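Leave the play food in its wrapper

Every August the same argument in our parents' group in Rinville. Somebody donates a box of toy food, somebody else gets the scissors out and strips the plastic off everything before the kids have even seen it. I think that's a mistake.

Kids play shop. That's most of what they do with this stuff, at least mine do, 45 minutes at a time if I'm lucky. And food in a shop comes wrapped. A bare felt bun is a pillow. A bun in crinkly wrap is lunch – it makes a noise, you can sell it, you can put it in a basket and pay with a button.

Yes, I know, the waste. Fair point, and for kids under three I'd take it all off anyway, no arguement. Loose plastic and toddlers, no. But my youngest is 6. 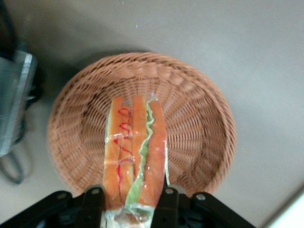

The sub sandwich is the one they fight over. Orange-tan bread, ruffly lettuce, a squiggle of red for ketchup, all sealed up in clear plastic. Goes in the wicker basket, comes out, gets sold again. The unwrapped stuff from Stevport just sits in teh bin.

So ask the kids first. Or wait until the wrap tears by itself, then throw it out. Putting the scissors away costs nothing – and you can always cut it later.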